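### 3.2 Compartmented storage and partial packing

Cases with fixed compartments constrain how their contents can be returned. A poker case is a useful instance: chips are stored on edge in rows, sorted by color, while cards and larger round pieces have less obvious positions. Following the Pindau protocol, we treat a chip row as ordered when its colors form unbroken runs. Round pieces lying flat in the tray are coded separately as loose items (Figure 2). 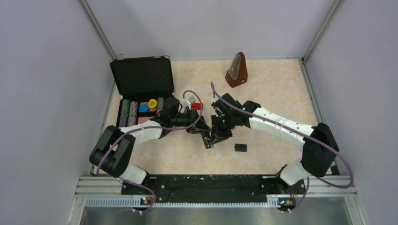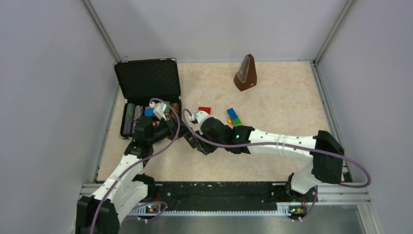

**Figure 2.** Open black carrying case with quilted lid lining and poker chips in rows. A flat bright blue piece lies in the tray in both views; the first also shows a red card deck and, on the table to the right, a pyramid-shaped metronome.

Objects outside the case, such as the metronome, were coded as unrelated and excluded from the packing score. Of the 54 layouts coded, 42 contained at least one loose item. Rows that were partly hidden were scored only over their visible length, and no color was assigned to the remainder.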